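The Left One

Vasylyna Prokopenko had sold special shoes for long enough to know that people lied about their feet. They lied about size, they lied about width, and they lied about how long it had hurt. A man would limp in on a heel the color of a plum and say it had started Tuesday.

The shop was called Dumeck Footwear & Supports, after a Mr. Dumeck who had retired to a place with sand and, she assumed, terrible sandals. It sat between a tax office and a place that sold frozen custard. In August the custard line ran past her window, and she stood behind the counter watching ankles roll inward in flip-flops, one after another, like a parade of future business.

On Saturday, with 6 minutes left before closing, Mr. Ó Néill came in with a shoebox under his arm.

"They're no good," he said.

She knew the box. Brullico Walkers, extra depth, brown, with a pair of custom inserts she had cast herself. He had complained about the foam while standing in it.

"No good how?"

"The left one squeaks."

"And the right one?"

"The right one's fine. I've got no quarrel with the right one."

She asked him to walk to the custard side of the shop and back. He walked with dignity. The left shoe said something small and rude at every step.

"At the funeral," said Mr. Ó Néill, "I had to go up for the reading. It's a long aisle."

"I'm sorry. Who passed?"

"Fella I bowled with. He'd have enjoyed it, to be fair to him."

She sat him down, took off the shoe, and pulled out the insert. She put powder under it, which was what the manual from Okenska Labs said to do about a squeak. The manual ran to 262 pages and recommended powder for nearly everything. She laced him back in. He walked. The shoe repeated its remark.

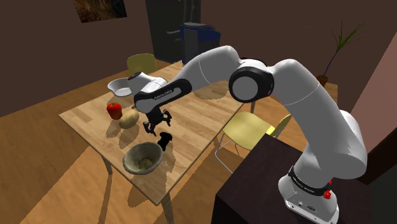 Table service, Franka Emika style.

"My daughter says I should get the kind with the straps," he said, sitting down again. "She says at my age laces are showing off."

"How old are you?"

"71."

"That's not old enough to be told about laces."

He looked pleased, then remembered he was a dissatisfied customer and put his face back the way it had been.

Vasylyna turned the shoe over. She bent it. She pressed the heel with her thumb, then the ball, then the arch. The shoe kept its mouth shut. She had met this kind before. She took off her own left shoe, a sensible navy thing two sizes smaller than his, and looked from one foot to the other as if an idea might crawl out of the carpet.

"Walk again," she said. "But in your socks."

"In my socks?"

"Humor me. I close in one minute and I'm being paid for none of this."

Mr. Ó Néill stood up in his socks, straightened his jacket, and walked toward the custard.

Squeak.

They both stopped, though only one of them had been moving.

"Ah," said Mr. Ó Néill.

"Is that your knee?"

"It might be my knee."

"How long has your knee been doing that?"

"Since Tuesday," he said.

She let that one sit in the air as long as it wanted to. Outside, a child dropped a cone and started to howl. Mr. Ó Néill watched through the window with real sympathy.

"I carry a brace," she said. "It's a simple sleeve. You'd need to see your doctor first, and you'd need to tell him the truth, so I don't expect to sell it to you."

"Would it stop the noise?"

"I have no idea. I do feet."

He put the Brullicos back on and tied them slowly, with double knots, a man making a point to a daughter who wasn't there. Then he held out the empty box.

"I suppose I don't need to return them, so."

"You couldn't have anyway. They're custom. It says so on the form you signed."

"I never read the form."

"I know," said Vasylyna. "You told me you had."

She held the door for him. He went off past the custard line at a fair pace, squeaking, and two teenagers turned around to look at his shoes. She flipped the sign, limped back to the counter in one shoe, and began hunting for the other, which Mr. Ó Néill appeared to have carried off in the box.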